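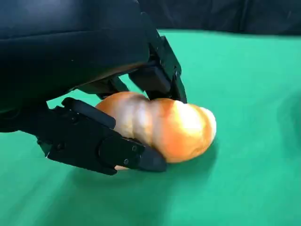 Re: Table for the play tea party

On Wednesday 13/02/2008 Busisiwe Visser wrote:
> Has anyone settled what goes on the table for the tea party corner? I have
> 14 children down for the afternoon and would like it to look like a proper
> tea. Bongani says you've been trying things out, Sihan. Also, what
> are we covering it with?
> Busisiwe

Hi Busisiwe, hi all,

Yes, I've been at it and I'm having far too much fun! The twisty roll is in, first of all. It's got lovely fat bulges all along it and a golden-orange crust, darker down in the creases, and it looks a treat on bright green. I'd like 2 more bakery bits to go with it if Thulani still has that bag from the Hlongwane sale.

Crockery next. I'm going for the white dish with the hint of lavender round the rim - plain enough that the food does the talking.
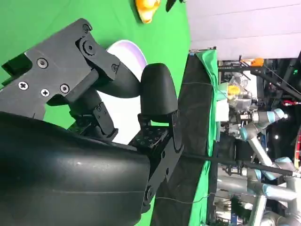 Cups I'm less sure of. The Drakico ones are sweet but they tip over if you breathe on them, so I might ask Gervásio for his sturdier set (the ones we had out in June).

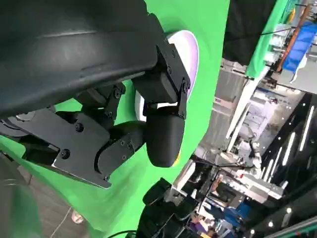 As for the covering, I say cloth, and I say green. Paper tears before the first cup is poured. The green one has gone into soft folds, so it wants an iron before your lot arrive, and I'd bring four clips for the corners too. Can anyone lend me an iron? Mine spits.

I can be there 20 minutes early to lay up.

Sihan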